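Chapter 5
Two Hands on the Bench

By now you have a shoulder that swings and an elbow that holds its own weight. Time for the fun part: hands! Before cutting any brackets for the Grovier build, we'll try them in simulation, where a bad elbow angle costs you a restart and no stripped gears.

Our practice job is sorting balls into colored trays. The left hand does the reaching in this chapter, and the right stays open, out of the way, until Chapter 6.

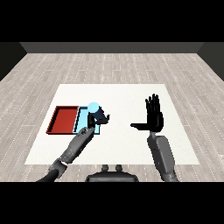
5.1 Setting up the table

Load the bench file and check the table height against your own bench before you touch anything else (ours is 600 mm deep, a shared workshop hand-me-down). Then place the red tray and the blue one side by side, touching. Run the reach slowly, 2 or 3 times, and watch the wrist, where most first builds go wrong.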